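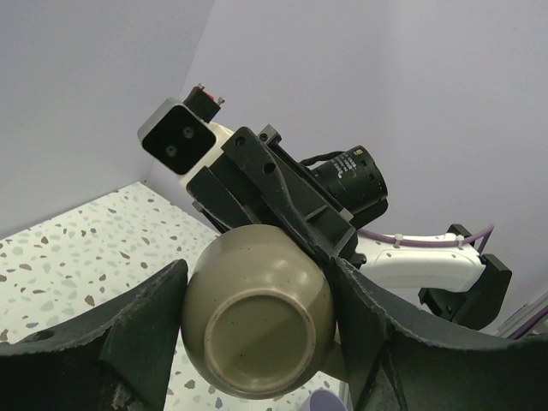
How Do You Teach a Robot to Hold a Mug?

Think about the last time you picked up a mug. Did you plan it? Did you say to yourself, "Now I will open my fingers, now I will move my hand four inches to the left, now I will squeeze a little"? Of course not! You just did it. Your hands have had years of practice.

A robot starts out with no practice at all. It can have strong motors, good cameras, and a very fast computer, and still have no idea what to do with a mug. So how does it learn? It needs examples – lots and lots of them!

What is an example?

When you learned to tie your shoes, somebody probably showed you. You watched their hands, you tried it, you got a floppy knot, and you watched again. Each time they showed you was one example.

A robot's example is a bit like that, except that the robot's own arms make the moves. A person steers the arms while the computer saves everything: what the cameras see, how far each joint is bent, and how wide the grippers are open. (A gripper is a robot's hand. Lots of grippers have only two fingers and no thumb. Try buttering toast that way!)

When the job is finished, the computer stops saving. That's one example. Then the mug goes back on the table in a new spot, and it all starts over.

Two arms, one mug

At the Flimton workshop in Urkdale, one of the jobs is called the mug flip, and it takes two robot arms. The first arm holds an olive-green mug upside down between its two black fingers. The second arm reaches over to it with its own gripper. The job is for the second arm to take the mug and set it down the right way up.

Passing a mug sounds easy, but stop and think about how many things have to go right. The second arm has to come in from a direction where it won't bump the first one. It has to get a good hold before the first arm lets go. And the first arm really does have to let go, or you get a tug of war!

"My first tries were terrible," says Seren Voyle, who steers the arms on most mornings. "I kept letting go too soon. You have to slow right down and look at both grippers."

Where are the robot's eyes?

You have two eyes, and they're both in your head. The picture at the top of this page was taken by a small camera down near the robot's gripper, so the fingers look gigantic! That's what the arm "sees" as it works. Imagine having an eye on your wrist. You could look straight at whatever you were grabbing, but you would hardly ever see the rest of the room.

Now look at the other arm. Can you find the black piece with two round lenses, one a little higher than the other? It's a depth camera. An ordinary camera tells the robot what colors are in front of it. A depth camera helps it work out how far away things are. Close one eye and try to touch the tips of two pencils together, and you'll find out how useful that is.

The shiny mug makes things harder, too. Light bounces off the glaze and makes bright patches, and those patches slide around when the mug moves. You know they're only reflections. The robot has to learn that from its examples.

How many examples does it take?

So far the team has saved 1,170 examples of the mug flip. That's a lot of mug flipping! On a good day they can record 65 of them.

You might wonder why they don't do it a few times and stop. Well, suppose you only ever practiced catching a ball thrown by your sister, from the same spot in the yard, at the same speed. You'd get really good at that one throw. Then your friend throws one from the other side and – bonk!

So the team changes things on purpose. The mug starts on the left, then on the right. The handle points a different way. Sometimes they swap in another mug, a taller one or a skinnier one. Every change gives the robot something new to learn from.

What about mistakes?

Not every example is a good one. Iestyn Morris plays the recordings back and checks them. In the last batch of 200, he marked 53 that needed a closer look. In some the mug slipped, and in some the person steering got mixed up about which arm was which (it happens to everyone).

Some mistakes get taken out. But a few are worth keeping! If the mug slips a little and the person catches it and fixes the grip, the robot can learn how to fix a grip too.

And then what?

The examples go into a learning program. It looks through them over and over, searching for patterns: when the cameras see this, the arms should move like that. After a lot of computer time, the arms get to try the job with no one steering.

Try it yourself!

You'll need a friend, a plastic cup, and two pairs of kitchen tongs.

Pick up the cup with your tongs and hold it upside down. Your friend has to take it with the other tongs and stand it on the table. No hands allowed!

Do it ten times and write down what happened each time. Then try it with your friend wearing a blindfold while you tell them where to move. Which words helped the most?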